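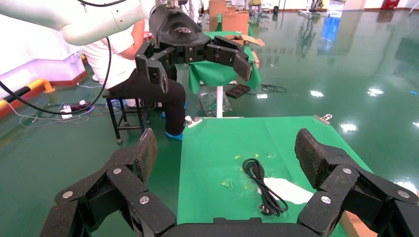 The Cord Drawer Is a Savings Account That Pays Nothing

By Jérémie Maillard
July 27, 2018

I own 28 power cords that don't go to anything. I know the number since my brother-in-law made me lay them out on the dining table in January, as a condition of his helping me move a bookcase, and he read the total aloud in the voice of a man reading out a verdict.

They are black. Almost every power cord in the world is black, and every one of them looks like the cord that came with something expensive. A coiled black cord with a black plug on the end has a kind of dignity when it's lying by itself on a clean cloth. It looks like it's about to be needed. Put it in a drawer with the rest and it turns into seaweed, but I've never been able to throw one away while looking straight at it, and I suspect you haven't either.

My position, which I've held against considerable opposition in my own home, is that the cord drawer is a bad habit and that we should quit. I say this as a user.

Let's take the case for the drawer first, because I've made it so many times I can do it in my sleep. One day you will need a cord. The cord you need will be a specific cord, with the specific little mouth on the end, and if you have kept them all then you will have it. The store will want too much money for it. It will be raining. Your guests will be standing there with a dead speaker and you'll stroll down the hall and come back a hero.

In 16 years of keeping a cord drawer in one apartment or another, I've been that hero one time. It was a printer. I'd owned the printer for a while, its cord had gone off on its own during a move, and I had a match in the drawer. I plugged it in, it hummed, and I was insufferable through dinner. Then the printer told me it was out of cyan and refused to print a black and white letter, so I'm not sure how to score that one.

Against the one time, set all the others. The usual procedure goes like this. You need a cord. You open the drawer, which opens as far as it wants to. You pull on the first loop you see and everything comes up together, in a lump the size of a cat. You pick at the lump on the floor for most of an hour. You find a cord with the right end and the wrong brick, and a cord with the right brick and the wrong end, and a cord that would fit if the thing you were plugging in were a Zolel electric razor you gave away before you were married. Then you go to the store, in the rain, and pay too much money, and when you get home you put all the others back in the drawer. For next time!

That last step is the one I'd like a doctor to look at.

Manikandan Panicker, who lives downstairs from me and is orderly in a way I try not to hold against him, keeps five. He told me this without my asking. Five spare cords, each one coiled and tied, each one wearing a strip of masking tape with the name of what it goes to. I pointed out that if they go to something then they aren't spares. He thought it over and said that was right, they weren't, he'd thrown the spares out. I went back upstairs.

I did take one thing away from that conversation, which is the masking tape. I've come to believe that the entire problem of the cord drawer is a labeling problem that everybody insists on treating as a storage problem. We buy boxes for cords. There's a whole aisle. Last winter I spent good money on a thing called the Besanora, which is a fabric case with elastic loops inside, each loop sized for a cord that is thinner than any cord I own. The Besanora is now in the drawer. It has cords wrapped around it. The company makes a larger one, and they write to me about it.

A box doesn't know what's in it. You can put a mystery in a very nice container, with a lid that clicks, and six months later you'll open the lid and have the same mystery with less room to move around. A strip of tape costs next to nothing and takes one second, and the only moment in history when it can be applied is the moment you unplug the thing. At that moment you know exactly what the cord is for. You're holding both halves of the answer. You think, I'll remember this. You've never remembered one yet, but you're in a good mood and you've got the thing in your hands, and a cord that belongs to the slow cooker could hardly be confused with anything else.

Now for coiling. I have opinions on coiling and my family has asked me to put them somewhere other than the car.

There are people who wrap a cord around their hand and elbow, the way you'd wind yarn if you were angry at the yarn. My father did it, and every extension cord he owned came out of the garage already shaped like his arm. There are people who fold the cord back and forth and strangle it around the middle, which looks wonderful in the drawer and leaves the cord with a permanent set of kinks. And there are people who lay down loose, easy loops, letting the cord go the way it seems to want to go, and then leave the plug resting at the end where you can find it. Those people are right. They're also a little smug, and I'm trying to become one of them.

The trouble is that a loose coil only stays a coil if it's got a flat surface to itself. It wants a table. You can set one down on a cloth with nothing pressing on it and it will sit there all week looking like a magazine. A drawer is the opposite of that. A drawer gets opened and shut by people in a hurry, and each time it shuts, the whole contents lurch forward and get to know each other better. I don't believe cords tangle themselves, but I no longer make fun of people who do.

My wife's view is that I should put the good ones on a shelf. My view is that there are no good ones. That is what laying them all out in January taught me. I'd thrown a green tablecloth over the dining table to save the finish, and clipped it down at the corners with the silver clips we use for picnics, and for a few minutes it was a very handsome operation. A clipped tablecloth gives a person confidence. I felt I might be about to find something out.

What I found was a lot of packaging. People don't mention this about the cord drawer, but a good part of it by volume is trash. There was a crinkled scrap of clear plastic for what seemed like every cord on the table, the sleeve it came in, saved for no purpose a sane person could name. There were torn white bits of paper that had once been instructions, or the corner of instructions. There were twist ties. There was a small bag holding a smaller bag. I had been storing all of this in the most convenient drawer in the kitchen, the one at hip height beside the stove, while the pot holders lived above the refrigerator where only I could reach them.

So I had a rule to try, and I'll pass it along, with the warning that it was thought up by someone who doesn't always follow it. Go around the house and find everything you own that needs a detachable cord and hasn't got one. Write those down. In my case the list had one item on it, a Poojary slide projector my uncle left me, which also needs a bulb, a lens, and slides. Then go to the table and look for the cords that match the list. Everything else can go, to the electronics recycling place and not to the trash, where I'm told it does no good at all.

Start from the cords and you'll be there until dark. Every cord, taken one at a time, makes a good case for itself. It's in perfect condition. Somebody made it with care, and it would run something beautifully if that something would only turn up. The list doesn't hear any of that.

My brother-in-law thought the rule was excellent and got a grocery bag. I filled it. I carried it to the hall closet so it would be by the door for when I next went past the recycling place, and I felt lighter for days, and I told people at work about it with the kind of detail you'd normally save for a knee operation.

I went past the recycling place in the spring. I went past it again last month, both times without the bag. And two weeks ago my Joststead desk fan, which I'd moved to the bedroom for the heat, was missing its cord, and I want to be fair to the other side of this argument, so I'll report that I went to the hall closet and sat down on the floor and went through the entire grocery bag.

It had turned into seaweed again. I found six that were nearly right. The fan's own cord was behind the dresser, still plugged into the wall, and I've put a piece of tape on it.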